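Daro planning and perception software
Progress report for February, prepared for the Irkeck programme office

It's been a really good month for the software side! The new task planner is running from start to finish on tableware jobs, and the recording tool we built with Bajpai now takes in both grippers on one clock, so we've stopped lining up the two streams by hand.

We recorded 600 demonstrations for the planner to learn from. The layouts are kept fairly busy on purpose, with glasses close together and spoons pointing different ways, so that the planner has to choose which hand goes first.
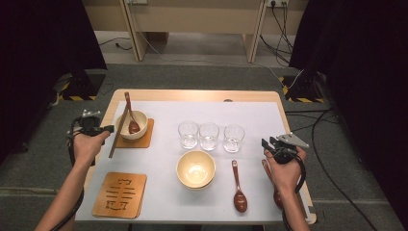
Table-setting task, both grippers in use: bowls, glasses, coasters and wooden spoons on white paper.

Perception has moved on too. Clear glasses were our worst class in January, and the depth filter kept losing their rims. The new version (Avilau 2) fills in the missing edges from the colour view and runs fast enough to use live. We're very pleased with it — it even copes with two glasses standing close together.

Thin things are still the hard part. The grasp checker compares the gap between the jaws with the width the planner expected, and on sticks and spoon handles it passes 58 per cent of good grasps. The rest get thrown back as misses and the planner tries again, which wastes time. A per-object tolerance is already written and goes into testing next.

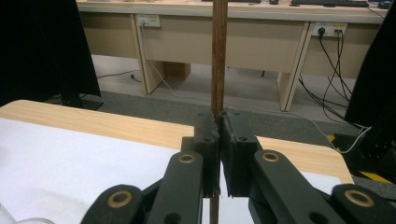

Bajpai asked whether the checker could use the wrist view as well as the jaw gap, and offered to share their edge tracker for a trial. We'd love to try it, and the hooks are in place.

Still open: the replay viewer crashes on very long recordings, and the planner log needs clearer names for left and right. Both fixes are booked in for March, along with the first run on drawers.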